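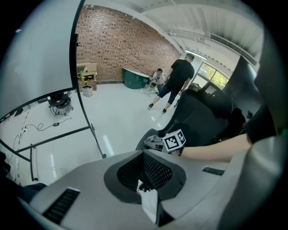 Omton Institute, Department of Mechanical Engineering, Handheld Manipulation Group

4.3 Tracking loss during cloth trials

Figure 2. View from the camera on the handheld gripper, with a marker cube near the center and fabric partly tucked under the black rim of the housing.

Of the 225 cloth demonstrations recorded with the Kendevon gripper in March, 60 were rejected by the pose check. In most of these the tracker reported a valid pose while the estimated position jumped between consecutive images. Replaying the logs in Sqalli showed two causes. First, a forearm passing close to the marker cube (Fig. 2) hid one or more faces, and the solver then chose the wrong one of two mirrored solutions. Second, reflections on the glossy floor were matched as fixed features. The fault was silent: no warning reached the operator, and recording continued. We now discard any segment in which the position changes by more than 5 cm between images, and the filter holds its last trusted pose until the marker is found again. The Hirnham recordings were not affected.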